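Fastavix Handheld Garment Steamer: Review After a Winter and Spring of Use

By Kazimír Sokol
May 30, 2022

I bought the Fastavix handheld steamer in December, at Dama, for 797 crowns. It was the middle one of the three on the shelf. I wanted something for shirts in the morning and for the odd pieces that never go well on an ironing board: straps, ties, apron strings, the loops on curtains.

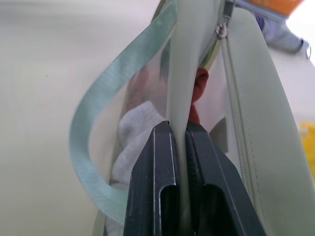
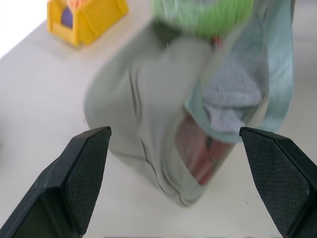
I already owned an iron, a Brulline, and I still own it. Most of what follows compares the two, as I expect most people thinking about a steamer have an iron in the closet and want to know if they can get rid of it. I couldn't.

What comes in the box

The steamer, a small measuring cup, a clip-on brush, a cloth cover for the head, and a leaflet. The leaflet is short and the English part reads as if it was translated in a hurry, but the drawings are clear enough. There is no storage bag and no heatproof glove. I use an old oven mitt on my left hand when I steam sleeves and have had no burns.

The cord is fixed. It comes out of the bottom of the handle through a rubber sleeve that turns a little, though it doesn't swivel all the way around. It reaches from the outlet by my wardrobe to the top of the door where I hang things, with enough left over to move. For long curtains I needed an extension cord.

Filling and heating

The tank holds 200 ml. It pulls off the back with a thumb catch, and you fill it through a flap with a rubber plug. The plug is stiff when new and gets easier. After a few weeks mine started to stay slightly open if I didn't press it down on both sides, and twice I got a wet line down the front of a shirt before I learned to check it. The water mark dried without a trace on cotton. I would be more careful with silk.

Heating takes less time than my iron does. A light on the handle goes from red to green. The green light comes on a little too soon, in my opinion, and the first burst often has drops in it. I point the head at the sink for a moment before I start, and after that it runs dry until the tank is nearly empty.

You can't leave it sitting flat on its face while it is hot, and it doesn't stand up well on its end either. It has a narrow base and the weight of the water is all at the back. I have knocked it over more than once just by pulling on the cord. A wider foot would have solved this and I don't know why they didn't make one.

Shirts

A cotton shirt that was hung up damp comes out fine. The creases drop, the collar lies down, and I can put it on a few minutes later. A cotton shirt that sat in the basket overnight is another matter. The steamer softens the wrinkles, but the placket stays wavy and the cuffs look like I slept in them. For those I go back to the iron.

Linen is about the same as cotton that sat in the basket. You can get it to look relaxed. If you want it to look pressed, this is the wrong tool.

Polyester and blends are where it does best. My work pants are a blend and they take the steam well, with no shine on the knees, which the Brulline used to leave if I forgot the pressing cloth. Knitwear is also good. I did a wool sweater that had been folded on a shelf all summer and the fold line was gone after one slow pass from the inside.

Straps, ties and other narrow things

I had high hopes here and they were partly met. A narrow piece of fabric hanging free blows around in the steam. You have to hold the bottom end and pull it straight, and then your hand is close to the head. With the brush clipped on it goes better, as the bristles give the fabric something to drag against. Apron strings come out flat enough. They twist again the first time you tie them, so I no longer bother unless someone is coming to dinner.

Neckties are easy. Hang the tie over a hanger, hold the steamer a hand's width away, and let it be. Don't touch the tie with the head. I pressed one flat by accident and the rolled edge has never come back.

Bag straps made of thick cotton are beyond it. I tried with the brush, without the brush, and with the cloth cover on, and the bend from the buckle stayed where it was. The iron took it out on the first try.

Curtains

This alone may be worth the price to some readers. Taking curtains down, washing them, ironing them, and hanging them back up was a job I put off for years. Now I wash them, hang them damp, and steam them on the rail the next morning. The lower half is quick. The upper half is tiring, since the steamer is heavy when full and you are holding it above your head. I fill the tank halfway for that part.

Steam control

There are 2 settings and I can't tell them apart by the result, only by the sound. The trigger has a lock, so you don't have to hold it down the whole time. The lock is a small slider next to the trigger and it is easy to catch with a finger when you set the steamer down. Look at it before you walk away.

The box says "100% leak-free" in large letters. Mine isn't. If you tilt it past level with the head pointing down, it spits. The leaflet does say to keep it upright, in the section on curtains, where I doubt many people will read it.

Scale and cleaning

We have hard water. I used tap water through January as a test and by the end of it there were white flakes in the steam. I ran a tank of vinegar and water through it, then a tank of plain water, and it cleared up. The kitchen smelled for an afternoon. Since then I use demineralized water from the Egger hardware store on the corner, where it is sold for car batteries and costs very little, and there have been no more flakes.

The brush pulls off for cleaning and collects a surprising amount of lint. The cloth cover can go in the wash. Mine shrank a bit and is now hard to get over the head, but it does go.

Service

In March the thumb catch on the tank snapped. I took it back to Dama with the receipt and they sent it away. It came back with a new tank and no note. The new catch feels the same as the old one and I take it off more gently than I used to. I wasn't charged. I missed it less than I thought I would while it was gone.

What I don't like

The base, as I said. The plug. The weight when full, and the tank that is still too small for a pair of curtains, so you get the worst of both. The steam holes are grouped in the middle of the head, and the outer edge does very little, so you have to overlap each pass more than you would expect.

What I like

It heats fast, it is kind to blends and wool, and it made the curtains a job I will do. It also takes up little room. I keep it on the closet shelf beside the iron with the cord wrapped loosely around the handle.

Who should buy it

If you wear mostly knits and blends, this could be the only thing you need. If you wear cotton shirts to work and care about the collar and cuffs, keep the iron and buy this second, or skip it. For a student room or a small apartment with no space for a board, I would take it over a cheap iron.

I would pay the same price again, but not more. Check the rubber plug before you leave the store, and keep the receipt.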